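Murkmont bench cell: README

Last edited 2018-12-15 by Onni Kinnunen

What this file covers

Setting up the Murkmont bench cell, keeping it in adjustment, and fixing the things that break. The format of the recordings is in the Brulavton repo, along with an argument about file naming that we would rather not host a second time.

Before you switch anything on

Check the crossbar bolts by hand. They loosen. We have tried thread locker, stern looks and a second set of washers, and the bolts have shown equal respect for each. The diagonal braces can stay as they are unless the frame has been moved, in which case loosen all of them, square the posts, and tighten again from the back.

The underside of the crossbar should be 945 mm above the tabletop. If you get another number, measure again before adjusting, as the shop tape has a bent hook and a history of lying.

Keep your chair outside the hazard tape. The tape is there for the chair.

Grippers

There are two hand-held units, left and right, and they are not interchangeable, whatever the Pelkonen spare-parts sheet implies. Each has a grey triangular plate on top. Leave the plates on between sessions. Taking one off means redoing the alignment for that side, and the small screws have a strong attraction to grey carpet.

Cables go out the back of the handle. On the left, leave enough slack for a loop beside the hand. On the right, let the run go over the side of the table and down to the floor. Do not tidy either one with zip ties. Someone did in the first week of December and we lost a connector.

Daily check

Start with both grippers open. Pick up the bottle with the left one and hold it upright by the rim of the white tray, keeping the right one open and low over the table. If the bottle tilts in the fingers, the pads are worn or you have grabbed it crooked. Try again before blaming the pads.

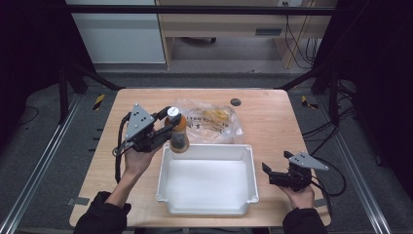
Tarvo wrote in to say that the check ought to be run with the hands swapped as well, since every right-side fault at Mondunside went unnoticed until somebody needed that side for real work. Fair enough. Swap hands and repeat, and log the two results on separate lines.

Finger pads

Change them every 700 closures or when they go shiny, whichever you notice first. There are 11 spare sets in the drawer at last count. Clean new pads with a dry cloth only. Solvent makes them grip beautifully for a day and then never again.

Known faults

Gripper opens slowly: grit in the slide. Blow it out.

Gripper reads closed when open: reseat the cable at the handle end first, then restart the logger. Doing it the other way round gives you the same fault with a new timestamp.

Fault 19: undocumented. Power cycle and act casual.

Changes to this file go through Onni.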